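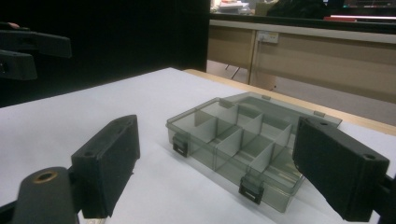 The case, open, before the first entry.

Print this page | E-mail this story

Inventory

The instruction from Farngate was one sheet. Item: one case, plastic, grey, divided. Contents to be recorded, compartment by compartment, and the case closed. Fee: 60, payable in November.

Tullio Pellegrini read the sheet twice and laid it to the left of the case. He undid both latches and put the lid back flat. He ruled a page into the same grid as the dividers and lettered the rows. He wrote "empty" in the first square and went on to the next.

At Cattaneo they had taught him to write every square out in full. Ditto marks were not allowed. A clerk before his time had used them on a stock of 3,700 watch parts, and the error had gone down the column like damp.

He finished the page. All squares read "empty". He signed it, dated it Sep 8, 2018, and put the cap on his pen.

The sheet had a second side.

It said that the case had belonged to a Mrs Drultent of Clondatance, who had kept one thing in it for most of her life, and that the thing had been taken out for valuation and would come separately. It was to go back in its place. The place was not stated.

The envelope was in his tray. Its contents were small and white and weighed less than the envelope. The valuer had written "no value" on the flap and charged 189 for saying so.

Pellegrini considered the case again. He looked for a mark on the floor of each compartment, a scratch, a ring of dust, a paler patch. The plastic was the same all over. He tried a place near the end.
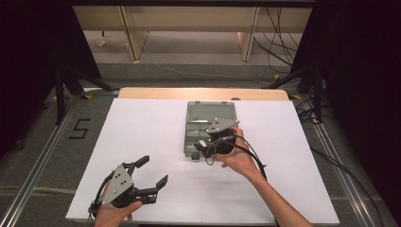

Second entry

He crossed out nothing. He took a new page, ruled it again and began at the first square.

When he reached the white piece he stopped. The form allowed a description of up to 300 characters. He wrote "one piece, white". He thought about the word "piece", which suggested that there was more of it somewhere, and let it stand.

Then he moved it. There was no ground for this in the instruction. A person who keeps one thing in a case with so many spaces, he reasoned, would not put it by the wall. She would want the others round it. He ruled a third page.

The lid came down without force. He fastened one latch, then the other, and tilted his head to check that the white still showed through the grey.

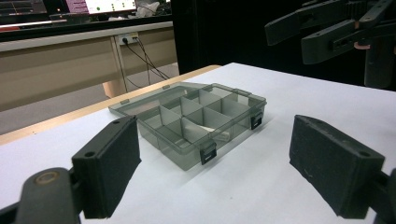 The case as returned, latches fastened.

Under "Remarks" he put: position of contents estimated. He read it over, struck out "estimated" and wrote "restored". He initialled the change.

The first page he kept. It had been correct when he signed it, and Farngate had not asked for it.

Filed under: Short Stories, Objects & Offices

We use cookies to remember your reading preferences. By continuing to use this site you accept our cookie policy.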